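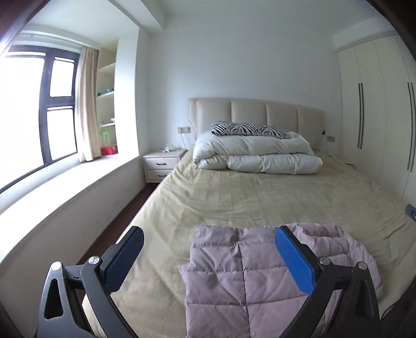 Nornar quilted jacket in lilac pink, folded at the end of a double bed.

Nornar Quilted Jacket
By Kurwood
Price: 249
Item no. 44-15

The Nornar is a puffer jacket with horizontal quilted channels – light enough to wear indoors in February and warm enough for a walk to the store. The color shifts with the light, so it can look more pink or more taupe from one room to the next.

Fold it lengthwise, then once across. It takes up nearly 15 inches of shelf.

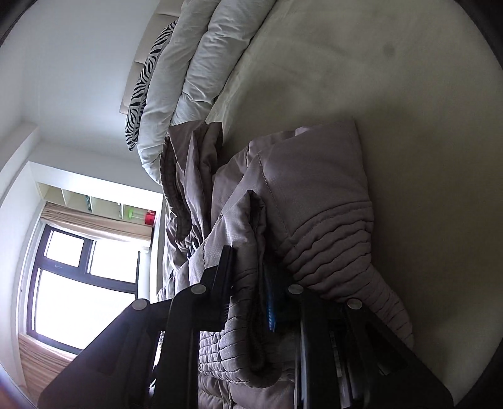
Smooth fabric and closely spaced quilting on the jacket.

Care
Machine wash cold with the zipper closed. Tumble dry low. Do not iron. If the filling bunches up, shake the jacket out and dry it for 5 more minutes.

Storage
Keep it folded loosely or on a wide hanger. Do not leave it in a vacuum bag over the summer – the filling needs room.

Questions about sizes go to Randa Masri at the Kurwood order desk.
Page updated 2025-06-28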